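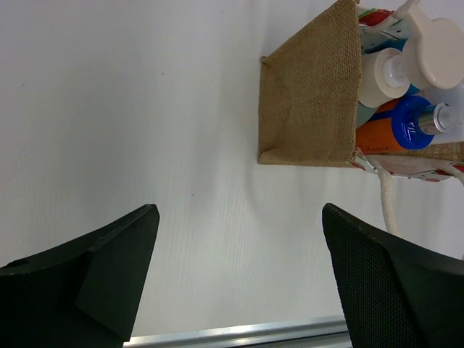
The bag with bottles in it, from a wrist camera. Baltero College Robotics Club.

Home | News | Features | Schools and Colleges | Back Issues | Subscribe

Packing for Kvaran

A sixth-form robotics club has spent the autumn term teaching two arms to fill a bag with bathroom bottles. The team goes to its first national final in the spring.

19 December 2019

The robotics club at Baltero College meets in a ground-floor room that used to be the photography department's darkroom. The sinks have gone but the extractor fan still works, and it has to be switched off before anybody can hold a conversation. There are 25 members this year. Most of them are in the lower sixth, and most had never used a robot arm before the start of term.

They are entering the manipulation class of the Kvaran Challenge, a competition for schools and colleges that has been running for several years with wheeled robots and has now added a section for arms. The rules run to a few pages. Each team is given a household task and a fixed time to do it. Two arms must be used, neither may be steered by hand during the run, and the objects are put down by a judge who does not tell the team where they will go.

Baltero drew bag packing. The bag has to be filled with toiletries and handed over standing up, with nothing sticking out so far that it falls when the bag is nudged. A run lasts 3 minutes.

"We were hoping for the cutlery tray," said Arsalan Cheema, the team captain. "Cutlery is rigid. The tray is rigid. You know where the edges are going to be. Then the envelope was opened and it was shopping."

The bag they practise with is a small tote with tan cloth sides, rope handles and a printed panel in red and green. It came from Marina Nikolaidis's mother, who had been given it with a gift set inside. The club tried a paper carrier first, which tore on the second day, and then a canvas bag with no stiffness in it at all, which folded up as soon as a finger touched the rim. The tote holds its shape when left alone. When a bottle catches the edge on the way in, the side gives and the opening changes, and the arm that planned its path a moment earlier is now aiming at cloth.

The handles are worse. In the first weeks they accounted for most of the failed runs. A rope handle that stands up in an arch is easy enough to avoid. One that has flopped forward over the side can be hooked by a finger on the way past, and then the whole bag comes along. Nikolaidis keeps the log, a ruled exercise book in which every failure has a code. H is a handle. R is the rim. P is a pump bottle that has gone in head first.

Pump bottles get a code of their own on account of the spout. The gripper closes well on a plain bottle at the shoulder, but a pump head is wider than the neck beneath it and turns freely on some bottles. If the arm takes hold of the head, the bottle swings. The club now grips below the collar and sets the pump bottle down early, so the others can be put in beside it.

How the arms learn

The team does not write out the movements one by one. Members take turns to guide the arms through the task using a pair of hand controllers, and the computer stores what the cameras saw and what the joints did. A program called Ukico, which the college has under an education licence, then trains on those recordings and produces its own movements when it is shown the table again.

By the end of November the club had made 585 recordings. Of these, 458 were kept. The rest were thrown out by Inger Ingvarsson, who sat through all of them over two weekends with a spreadsheet open. She removed any in which the operator had paused to talk, dropped something and left it there, or used one arm for the whole job.

"The pauses were the big one," she said. "If you stop for four seconds to ask someone what's for lunch, it learns to stop for four seconds. It doesn't know about lunch."

The discarded recordings caused an argument. Two members of the upper sixth wanted to keep the dropped bottles, on the grounds that a robot which has only ever seen clean runs will not know what to do when one goes wrong. Ingvarsson's view was that a drop followed by a recovery was useful and a drop followed by nothing was not. They settled on that, and a second batch is now being recorded in which operators fumble on purpose and then put it right. It is slow work, and harder to do convincingly than it sounds.

Every operator has a style. Cheema is fast and goes in from directly above. Nikolaidis steadies the side of the bag with the left gripper before she does anything with the right, and her recordings take nearly twice as long. When the first model was trained on everybody's work together it would begin like one of them and finish like the other, sometimes changing its mind in the air over the bag. The club then agreed a written procedure. The left arm goes to the bag first. The right arm works from the far bottles to the near ones. Nobody is to reach across. 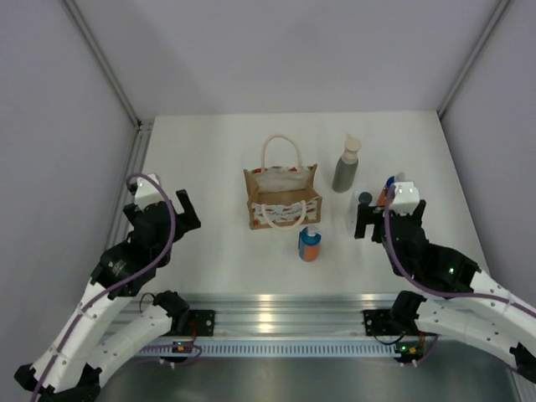

Schools Engineering Review, Issue 25, page 3

The table itself is white, with pale walls round it, and both arms are mounted on a ribbed metal rail along the near side. The walls were put up after half-term. Until then the cameras could see straight across the room, and a model trained on a Tuesday, when the blinds were down, did poorly on a Friday afternoon with the sun coming in. The gain from plain walls was larger than anything the team got from changing the software, a result that their teacher had predicted and that they had not wanted to believe.

The teacher is Rónán Breathnach. He teaches physics and took over the club in August, when his predecessor retired. He had expected to be running something with line-following buggies. He spent the last two weeks of the summer holiday reading the manual for the arms and another week finding out why one of them would not hold its position. (It was a loose plug at the base.) The purple cables running along the white links have been rerouted more than once after being pinched at the elbow, and new members are now shown how to check them before they are shown anything else.

White has its drawbacks. Pale bottles are hard to pick out on it. The club has one container, whitish with a dark cap, that gave more trouble in October than all the others put together. Seen from the side it nearly disappears. Seen from the wrist cameras, looking down, it does rather better, and the model appears to have come to rely on the wrist view for that container alone. Cheema would like to swap the table top for a grey one. Breathnach has said no, as the competition tables are white.

Results so far

In the college's own trials the robot fills the bag within the time on a little over half its attempts. The team does not think this is good enough. At the regional round, held in the leisure centre at Festau, it was good enough to come second. The winners had a suction cup, a device that Baltero had considered and rejected over the summer because it would not hold on the curved bottles. The judges' table at Festau turned out to have mostly square ones.

Baltero's better run that day finished with nine seconds left. The other ended when the left gripper closed on the bag and one of its own rope handles together, lifted both, and emptied everything on to the table. It went into the book as an H.

Petronella Tshabalala was one of the Festau judges. She works in warehouse automation and has packed a great many boxes by machine. She marked Baltero well for the way the arms shared the job, and less well for order. "They packed what was nearest," she said. "A person looks at the lot and puts the big one in first. You could see they had got that far with the pump bottle and stopped."

The team had in fact discussed it on the coach there. Sorting by size means the robot must decide on an order before it moves, and the present set-up has no separate step for deciding anything. Nikolaidis has been trying a small program that looks at the table once, picks a sequence and passes it on. It works on the bench with still pictures. It has not yet been joined to the arms.

There is a question of time as well. The national final falls in the middle of mock exams, and the upper sixth will lose two of their most experienced operators to interviews in January. Ingvarsson is drawing up a rota so that the lower sixth can do more of the recording before then. She has also asked that anyone with a cold keep away from the controllers, after most of one week's sessions were lost in November.

The college has agreed to keep the room heated for two days of the Christmas break. The club will use them to record the second batch, with new bottles that members have been asked to bring from home. Anything glass is banned. Empty ones are to be rinsed and part filled with water, with the caps on tight, and labelled underneath with the owner's initials.

Entries for next year's manipulation class open after the final. Schools need two arms, a table to the published size and a member of staff who can be present at all sessions.

Related
Festau regional round: full placings
Wheels or arms? Choosing a class for Kvaran
What an education licence does and does not cover
A darkroom, a fan and a rail: converting a club room
Letters: square bottles

This site uses cookies to remember your settings and to count visits. By continuing to read you agree to their use. Accept | Manage settings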